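Wrist view only, how many demos for cube stacking?

aqeel_k
2022-01-16

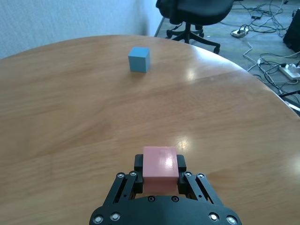
I have recorded 102 demos of stacking pink on blue, by teleoperation, and the policy still reaches to the side of the blue cube. My table is glossy and there is a bright glare close to the pink cube. Should I record more, or cover the table first?

tangen_lab
Cover it. A matt cloth, then record 30 again and compare.

Ragnheidur
I do not agree. If the robot will work on this table, keep the glare in the data - but move the lamp between episodes. And how many start positions for the blue cube?

aqeel_k
Only 4.

Ragnheidur
Then I would change this before anything else.

tangen_lab
Fair, but I'd still try the cloth.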